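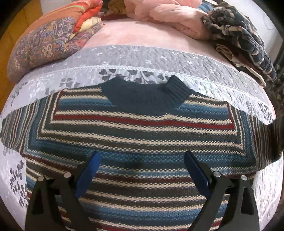 Werksbesichtigung Strickerei Prendoseck: Garnlager, Strickerei, Ausrüstung

10. März 2019

Die Strickerei Prendoseck öffnet zweimal im Jahr ihre Produktion für Besucher. Der Rundgang dauert 4 Stunden, beginnt im Garnlager und endet im Werksverkauf. Fotografieren ist in den Hallen nicht gestattet. Die Anmeldung läuft über das Formular auf der Firmenseite, festes Schuhwerk wird verlangt, Gehörschutz wird am Eingang ausgegeben.

Das Unternehmen sitzt in Enden, am Ende einer Stichstraße hinter dem Güterbahnhof. Parkplätze sind knapp. Vom Bahnhof führt ein Fußweg am Mühlgraben entlang zum Tor 2, das Haupttor ist Lieferverkehr vorbehalten.

Garnlager

Verarbeitet werden Schurwolle, Mischgarne aus Wolle und Polyamid sowie in kleineren Mengen Baumwolle. Die Wollgarne kommen gefärbt auf Kreuzspulen von der Spinnerei Biswas, die Mischgarne werden teils roh bezogen und im Haus gefärbt. Jede Partie erhält beim Eingang eine Nummer, die bis zum fertigen Teil mitläuft. Spulen aus verschiedenen Partien dürfen innerhalb eines Kleidungsstücks nicht gemischt werden, auch wenn der Farbton nominell derselbe ist. Bei Blau- und Petroltönen fallen Partieunterschiede nach Auskunft des Lagers besonders häufig auf, und zwar meist erst am Bund, wo die Rippe das Licht anders zurückwirft als die glatte Fläche.

Das Lager wird auf konstanter Luftfeuchte gehalten. Zu trockenes Garn lädt sich elektrostatisch auf und läuft ungleichmäßig von der Spule ab, zu feuchtes zieht schwer durch den Fadenführer. Vor dem Stricken lagern die Spulen mindestens einen Tag im Maschinenraum. Ein Teil des Garns wird zuvor umgespult und paraffiniert. Der Paraffinring sitzt direkt im Fadenlauf und muss sich mitdrehen, sonst schneidet der Faden eine Rille ein und der Auftrag wird ungleichmäßig.

Flachstrickerei

In der Haupthalle stehen Flachstrickmaschinen mit zwei V-förmig angeordneten Nadelbetten. Ältere Maschinen stricken rechteckige Bahnen, aus denen später zugeschnitten wird. Die neueren arbeiten formgerecht: Durch Mindern und Zunehmen am Rand kommt das Teil bereits in der Kontur von der Maschine, der Verschnitt entfällt weitgehend.

Auf der Maschine, an der die Gruppe am längsten stand, lief ein Vorderteil mit 495 Maschenreihen. Vorgeführt wurde der Farbwechsel bei Ringelware. Für jede Farbe steht ein eigener Fadenführer bereit, der am Rand geparkt und vom Schlitten bei Bedarf mitgenommen wird. Bei schmalen Streifen läuft der ruhende Faden an der Kante mit hoch, bei breiten wird er geklemmt, abgeschnitten und später vernäht. Die Streifenhöhe wird stets als gerade Reihenzahl programmiert, damit der Fadenführer auf die Seite zurückkehrt, auf der er gestartet ist.

Schwieriger sind schräg verlaufende Streifen und Zacken im Passenbereich. Quer durchgestrickte Reihen ergeben zunächst nur waagerechte Bänder. Für eine Passe in Zackenform wird entweder mit Intarsien gearbeitet, also mit mehreren Fäden nebeneinander in derselben Reihe, oder die Maschenzahl wird innerhalb der Fläche versetzt, sodass sich die Bänder neigen. Das zweite Verfahren braucht weniger Fadenführer, verzieht aber die Kanten und verlangt Korrekturen beim Konfektionieren.

Die Musterdaten werden in einem Programm namens Irnero angelegt. Am Bildschirm ist jede Masche ein Kästchen mit Farb- und Bindungscode. Die Simulation der Fläche überzeugt bei glatter Ware. Bei Rippe stimmt die angezeigte Breite nicht, weil das Zusammenziehen nicht berechnet wird. Gestrickt wird deshalb immer ein Musterteil, das gewaschen, getrocknet und nachgemessen wird.

Ketteln und Konfektion

Der personalintensivste Abschnitt ist die Kettelei. Beim Ketteln wird der Kragen Masche für Masche auf die Nadeln eines drehenden Kranzes gesteckt und mit dem Halsausschnitt verbunden. Eine ausgelassene Masche läuft beim ersten Tragen. Die Anlernzeit beträgt mehrere Monate, und Nachwuchs zu finden ist nach Angaben des Betriebs schwieriger als Maschinen zu beschaffen.

Seiten- und Ärmelnähte werden auf der Überwendlichmaschine geschlossen. Bei Ringelware müssen die Streifen an der Seitennaht treffen. Zulässig ist ein Versatz von einer Reihe, größere Abweichungen werden aufgetrennt.
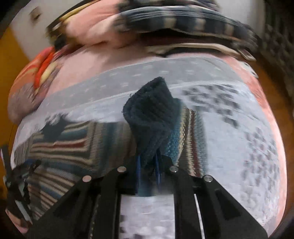
Waschen, Dämpfen, Prüfen

Die fertigen Teile werden gewaschen, um Paraffin und Spinnöle zu entfernen. Erst danach erreicht die Ware ihre endgültige Dichte. Je nach Artikel folgt ein leichtes Walken, dessen Dauer auf die Minute festgelegt ist. Anschließend wird auf Formrahmen gedämpft. Rippbündchen werden dabei vom Dampf ausgespart, da sie sonst ihre Rücksprungkraft verlieren.

Geprüft wird am Leuchttisch und danach auf einer Hohlform. Die häufigsten Fehler sind Fallmaschen, Nadelstreifen durch eine verbogene Zunge und sichtbare Spulenwechsel. Kleine Fehler werden von Hand nachgemascht. Im letzten Quartal gingen 1.685 Teile eines Auftrags durch die Endkontrolle, 615 davon mit mindestens einer Nachbesserung. Der hohe Anteil wurde mit dem Anlauf eines mehrfarbigen Artikels begründet.

Werksverkauf

Der Verkaufsraum liegt im Erdgeschoss des Verwaltungsbaus. Angeboten werden Überhänge, Musterteile und Ware zweiter Wahl. Fehler sind mit einem roten Faden markiert, der sich ohne Rückstand herausziehen lässt. Musterteile tragen kein Größenetikett und sollten anprobiert werden, eine Rücknahme ist ausgeschlossen. Restgarn wird nach Gewicht abgegeben, allerdings ohne Angabe der Partie.

Praktische Hinweise

Der Rundgang ist nicht barrierefrei, zwischen Färberei und Kettelei liegt eine steile Stahltreppe. Die Färberei selbst war am Besuchstag nur durch eine Scheibe einsehbar. In der Haupthalle ist die Führung trotz Funkempfänger schlecht zu verstehen, Fragen stellt man besser im Garnlager oder in der Konfektion. Der nächste Termin ist für April angesetzt, Gruppen werden getrennt eingeteilt.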